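아침 토스트 기록, 8월

버터를 바꾼 뒤로 빵 굽는 시간을 다시 맞추고 있다. 기존 설정은 토스터 4단, 예열 없음이었는데 식빵 두께가 달라지면서 가장자리만 마르고 안쪽은 덜 익었다. 지금은 팬으로 옮겼다. 약불, 뚜껑 없이 한 면 2분, 뒤집어서 1분 30초. 버터는 팬에 두르지 않고 빵에 직접 바른다.

달걀은 따로 굽는다. 기름 한 작은술, 중약불. 흰자 바깥쪽이 굳기 시작하면 물을 조금 넣고 뚜껑을 덮어 40초. 이 시간을 넘기면 노른자가 퍽퍽해진다. 소금은 불을 끈 다음에 친다.

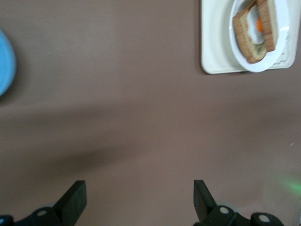 접시는 넓은 것보다 테두리가 있는 흰 접시가 낫다. 반으로 자를 때 흘러나오는 노른자가 접시 밖으로 나가지 않는다. 쟁반도 같이 쓴다. 식탁에 빵가루가 떨어지지 않고, 다 먹은 뒤 그대로 들고 가서 개수대 위에서 털면 끝난다. 행주질이 한 번 줄었다.

쟁반은 Pedow 것을 1,196엔에 샀다. 같은 크기의 Hevitard 제품은 2,000엔이었고 무게가 더 나갔다. 한 손으로 드는 용도라 가벼운 쪽을 골랐다. 식기세척기 상단에는 비스듬히 넣어야 들어간다. 열풍 건조는 꺼 둔다.

속재료 순서는 아직 확정하지 못했다. 채소를 아래에 깔면 빵 바닥이 눅눅해지고, 위에 얹으면 자를 때 밀린다. 야무나 라주 씨가 댓글로 알려준 대로 아래쪽 빵에 크림치즈를 얇게 발라 보니 5분까지는 버텼다. 10분은 무리였다. 다음에는 빵을 식힘망에서 1분 식힌 뒤 조립해 볼 예정이다.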